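So I've started writing my short stories at the laundromat, and I'm getting more done there than I ever did at my desk! The trick (if you can call it one) is that a cycle takes 30 minutes and the wifi is terrible. I bring a notebook, sit down and go. Last night I got to 1,546 words on the lighthouse story, which has been stuck since September. My sister thinks I should just buy a better chair for home, and she may be right.
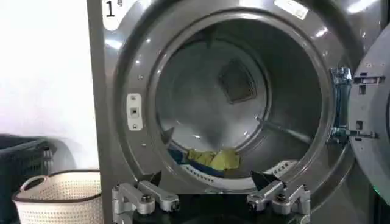 Ngan-ling Kwok
Writer, reader, keeper of this blog

Dryer number 1 is my favorite, by the way. Next up is chapter 3, where the aunt finally gets off the boat and I have to decide if she's nice.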